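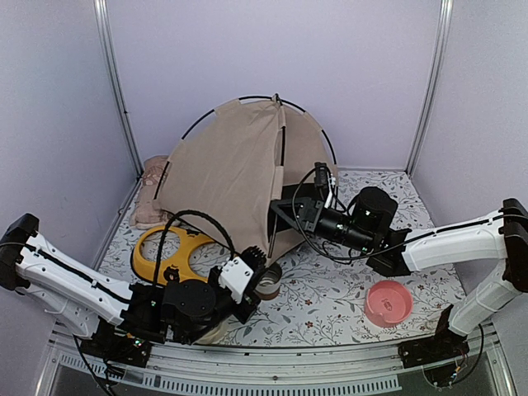 Tenda para animais em tecido bege, com uma tigela redonda cor-de-rosa à direita.

Tenda para animais

A tenda para animais (também chamada toca de pano, cabaninha ou, cá em casa, simplesmente "a barraca") é um abrigo leve de tecido, pensado para gatos, coelhos e cães pequenos. Escrevo este verbete para a enciclopédia de Pendusbridge já com alguns anos de convívio com o assunto, por isso perdoem-me se de vez em quando me entusiasmo!

Estrutura

O modelo mais comum é o de cúpula. Duas varetas curvas cruzam-se no topo e o pano fica esticado por cima delas – é o mesmo princípio das tendas de campismo, só que em miniatura. A da fotografia é assim, com as varetas pretas bem à vista e o tecido a cair em pregas até ao chão. Há também o tipo cónico, com paus direitos atados em cima, que eu acho lindíssimo mas que na minha experiência tomba ao primeiro gato mais decidido.

Quanto às varetas, as de fibra dobram bem e aguentam anos. As de plástico partem quase sempre perto da ponta, e depois é um sarilho encontrar outras do mesmo comprimento (eu já remendei uma com fita adesiva, ficou feia, mas serviu).

Tecidos e cores

Algodão, lona fina e poliéster são os mais usados. O bege domina, talvez por combinar com quase qualquer sala, embora mostre o pelo escuro que é uma coisa impressionante. Quem tem gato preto que pense num cinzento. Convém que o pano saia das varetas sem ferramentas, para ir à máquina em água fria, e que seque estendido: a minha primeira tenda encolheu tanto que nunca mais voltou a vestir a armação.

Os modelos Pollano e Kahsay

Na nossa zona distinguem-se dois feitios. O Pollano é baixo e largo, com a entrada à frente, e agrada mais aos cães. O Kahsay é mais alto e leva 2 panos sobrepostos, bom para casas frias. O grupo de Grillton, que reúne 100 donos de gatos e troca moldes de costura, prefere claramente o segundo. Eu continuo fiel ao Pollano, mas reconheço que sou minoria!

Acessórios habituais

Dentro ou ao lado da tenda costuma haver uma almofada ou uma manta dobrada. Gosto de ter duas e de as ir trocando nas lavagens. A tigela fica melhor cá fora, num sítio onde o animal não a vire ao sair a correr, e as de rebordo levantado seguram melhor a comida. As latas de comida húmida guardam-se fechadas no armário e, depois de abertas, vão para o frigorífico.

Colocação

Um canto sossegado, encostado à parede e longe de correntes de ar, é o ideal. Nos primeiros dias deixo a entrada toda aberta e ponho lá dentro uma camisola minha já usada. Alguns animais entram logo, outros passam semanas a dormir em cima da tenda – sim, em cima – e só lá para outubro, quando arrefece, descobrem a porta.

Ver também: cama para gatos; transportadora; casota.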